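Notebook – open afternoon, May
Written up the same evening, while I still have the crumbs on my sweater

Well, we got through it, and I'm going to put down as much as I can remember before it turns to mush. The door opened at 1:00 and the last family left a bit after 5:00, and in between I don't think I sat down once. Saskia Tapsell kept the sign-in tablet going by the stairs and tells me the page for the afternoon had 2,470 views by the time she closed it, which surprised all of us, though of course the people who came in person were a much smaller crowd and a very nice one.

Setup first, for whoever runs the fall one. Dong-geon Joo and I came in at 9:30 to bring Grillik up. (For anyone new reading this: Grillik is the humanoid, Nakik is the little cart that carries the bins, and yes, people mix them up all day long.) Grillik homed fine on the second try. The first try stopped with a fault on the left elbow, the same one as last week, and it cleared when Dong-geon reseated the connector. I've written it on the whiteboard too, but I'd really like us to stop reseating it and put a new one in.

Kyung-hwa Son did the talk at half past one and then again at three. She is so good at this! She starts with the task and leaves the machine for later, so by the time Grillik moves, people already care whether the cup gets to the shelf. The first run went cleanly, reach, grasp, lift, place, and there was real applause, which made me a little silly. The second run it set the cup down on its side, and a boy in the front row shouted "try again!" and so we did, and it went fine, and I think that group had the better show of the two.

Stemanon's people came as a party of 12, with Delwyn Stubbs leading them, and he had more questions than everybody else put together. Mostly he wanted to know about the sleeves – how we keep fabric out of the finger joints, how often we take them off, what they do to the heat in the forearm. I told him what I know, which is that we take them off every Friday-type cleanup and look, and that I haven't got a proper temperature log to show him. I should have one. Na-rae Baek says the motor temperatures are all in the run files already and it's only a matter of plotting sleeve on against sleeve off, so that's my homework and I've promised to send it to Delwyn when it's done.
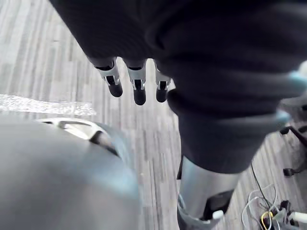
After the second talk we let people come closer in groups of 4, with the power to the arms off and Dong-geon holding the stop button anyway. This was the part I'd been nervous about and it turned out to be my favorite. A retired dressmaker spent a good ten minutes telling me how she would cut a sleeve so it folds where you want it to at the elbow (a gusset, and the grain turned), and I drew it on the back of a program as fast as I could. The drawing is taped into the back of this book. I want to try it on the next set, and I have her phone number in case my sketch makes no sense by then, as seems likely.

Nakik had a quieter day. It ran its loop past the benches until a stroller parked across the route, and then it waited very politely, and went on waiting after the stroller had gone. Na-rae restarted it by hand. She thinks the obstacle stayed in the map and never got cleared, and she has saved file 617 so she can play it back. If you're clearing space on the drive, please leave that one alone!

Lunch came from Tiêu, and there was enough left for supper, so thank you to Saskia for ordering with a generous heart. The noodles are in the small fridge and should be eaten tomorrow.

Things for next time, in no order. The talk wants a microphone, as the back rows lost Kyung-hwa whenever the fans came up. Leave more than half an hour between the second talk and the close-up groups. Print the programs one-sided so there's room to draw. Ask visitors with strollers to come round by the bench side.

Still to do from my end: elbow connector, temperature plot for Delwyn, and a mock-up of the new sleeve in cheap cotton before we touch the good cloth. Dong-geon has the keys to the front door and will bring them back in the morning.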